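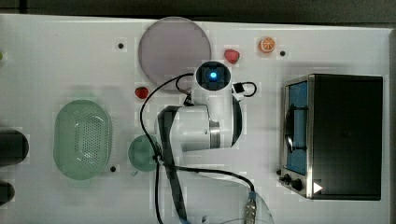
4.2 What the players told us

I'll admit I went in expecting grumbles. Palesa Radebe and I sent our survey to everyone on the Narwood forum, and 415 of them wrote back (far more than we'd hoped for!). Of those, 162 had bought the game in March, before the co-op update.
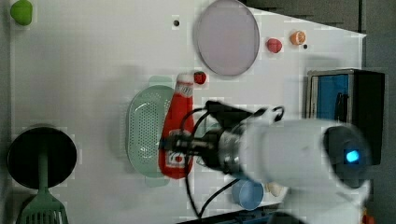 Most of that early group still played every week - mainly with friends, and mainly on the Ullitero map. Figure 9 plots their hours against those of the newer players, who tended to stick to solo mode.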